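Drinkware for the Window Room: Gallery

Tableware and Small Goods - April set

The pages in this gallery cover the bottles and cups under review for the refitted upstairs room at Vurness. The requirement was simple. Each vessel had to close at the top, stand upright without support, and sit well with the pale colors already chosen for the room. Capacity was not a deciding factor at this stage and is not listed here. Pictures and notes are grouped by type of closure, and the full item sheets are kept under stock number 151.

Color names in the notes are plain descriptions. They do not match the names used by Lockyer, which supplied the color cards, or those in the Trullidow catalog. Expect pale shades to read a little warmer or greener depending on the time of day. Final color decisions were made against the physical cards by the window at 10 in the morning.

Spouted lid

Sage-green body, pale cream lid, short rounded spout. The finish is smooth with a slight gloss, and the base is white. The flowers on the table behind are white with green leaves, close to the mix planned for the opening.

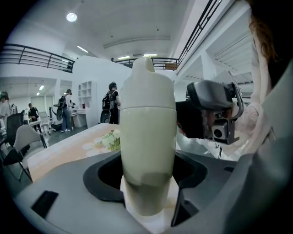 Loop lid

Flat round lid with a thick arched carrying loop, lid and body in the same pale cream-green. The opening in the loop is the main point of interest. It gives a clear grip for lifting, and it lets the bottle hang from the wall pegs, which the Jurlow rail was ordered to provide. The large window with the dark bars is the one all pale items are judged against.
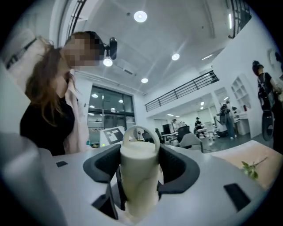

Vurness Interiors - Tableware and Small Goods Team

Notes on selection

A one-color bottle is easier to restock than a two-color one. If a lid is lost, any lid from the same batch will do, and there is no need to keep separate counts for lid and body. Against that, a contrasting lid is easier to spot on a crowded shelf. Both types stay on the list for now.

Spouts and loops call for different storage. Spouted lids need clear height above the shelf, and the present shelf spacing was set for open cups. The middle shelf will be moved down one hole. Looped lids can go on the rail or on the lower shelf, with the loops turned the same way so the row can be reached from the front.

Glossy finishes show fingerprints under side light. The effect is small on pale green and cream and larger on the dark samples, which were dropped in the first round. Matte samples marked more easily when stacked on their sides and were also dropped, with the exception of one gray mug that is still being discussed.

Ordering

The first order is set at 1,000 pieces per type. Leonie Stubbs holds the order form and the color cards. Requests for extra lids should go to her before the form is closed, with the stock number and the type of closure stated. Lids ordered later ship separately and may come from another batch, so a slight shift in shade is possible.

Sample returns go back in their original sleeves. Please do not put labels on the body of a sample - the adhesive leaves a ring on glossy finishes. Tie-on tags are in the top drawer under the card rack.

The next group in this gallery covers trays and coasters.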